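Budgeting for two hand-held gripper stations: what should be listed separately?

Asked by Solomiia Maksymiv, 13 August 2020

Our department has been asked to submit an equipment plan for two tabletop stations at the Brarkotmont site. Each station will be used for recording shelf tasks performed by a person with a pair of hand-held grippers. The quotation from Pronon gives one price per station and does not itemize. Our purchasing office requires separate lines for any item expected to be replaced within the year. Which items should these be?
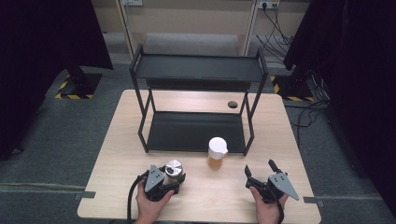
The tasks are limited to jars, canisters and small jugs, moved to and from a two-tier rack. Lighting and computers are covered under another budget.

2 answers

Harriet Schumacher
Please request an itemized quotation before submitting anything. At a minimum, I would list the grippers, gripper fingers, cables, marker plates and table clamps on separate lines. Our office budgeted for 20 spare finger sets and used them all by May. Cables were the second largest expense; we had allowed for none.

Containers should also have their own line. Glass is inexpensive, but a replacement of a different size may not be acceptable to the people using the recordings.
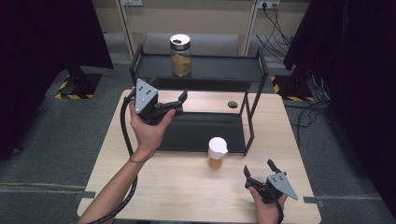 Racks and tables may remain under furniture, provided that your office permits it. Ours did not, and the request was returned twice — allow time for this. I would also ask Pronon to state in writing how long the fingers will remain available in the same shape.

Daichi Onishi
Agree with the above. We paid 326 for a spare cable set from Flarosine, shipping not included. Check the connector first. Ours did not fit.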